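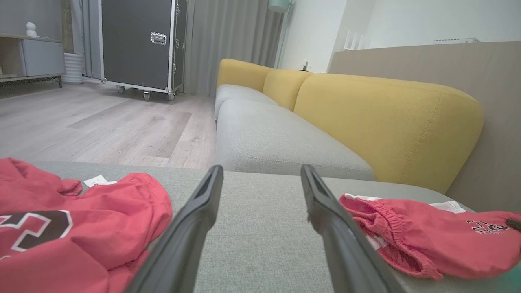

3 min read

The Vonesell modular sofa went into our break area in June, and I have used it most days for the two months it has been there. I wanted something long enough for several people that could still be pulled apart when we rearrange. The version we chose has light gray seats with mustard-yellow backrest cushions. The fabric has a fine woven texture, and a red jersey and red shorts dropped on the seat show how it sits next to a strong color. The gray stays in the background, and the yellow does more to liven up the room than I expected from the website.

Seat comfort is good. The cushions are firm, and the front edge is rounded, so it doesn't dig in behind the knees. Orest Kushnir is taller than me and finds the seat a little shallow. I would not want it any deeper.

Assembly took two of us about 145 minutes. The modules join with metal brackets underneath, and each bracket needs four bolts. The supplied wrench is too short to get good leverage. Ebuka Lawal lent us a longer one and the last three modules went much faster. 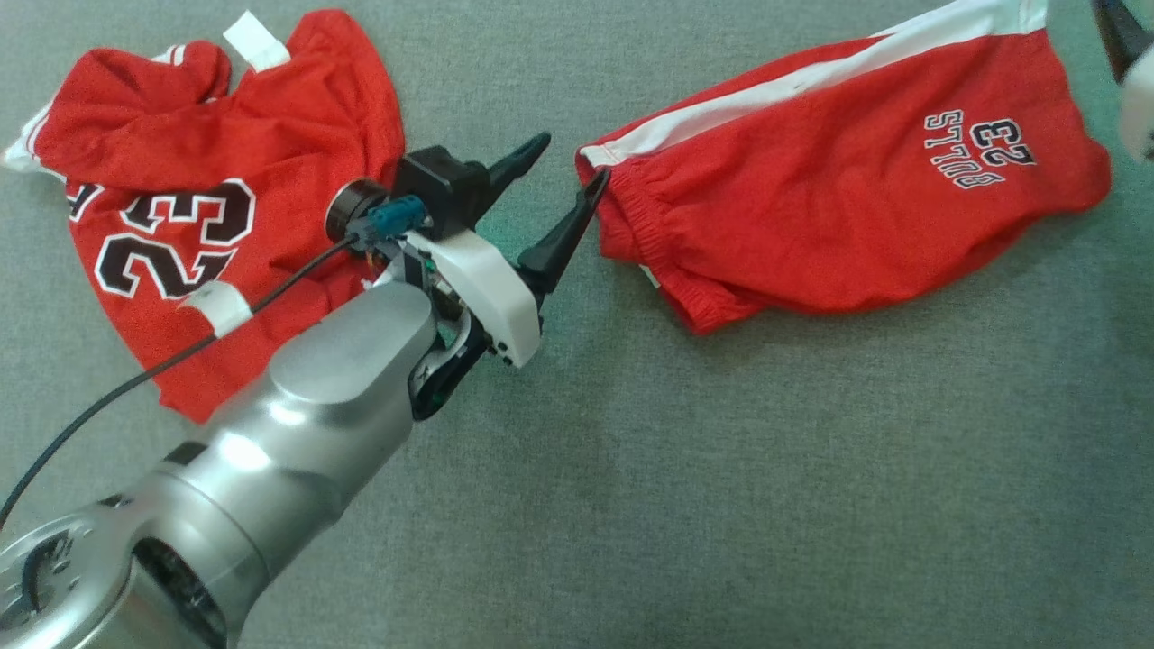

The fabric does collect lint, mostly on the seats. A brush takes care of it. I spilled coffee on one cushion in the second week and got it out with cold water and dish soap. Clothes left lying on it overnight have not left any color behind so far, including red ones.

We also looked at the Gilani, which has removable seat covers. The Vonesell's are fixed, and that is my main complaint. The backrest covers do zip off, but they took 18 hours to dry on a rack.

I would buy it again for a shared room. For a house with small children I would pay more for the Gilani.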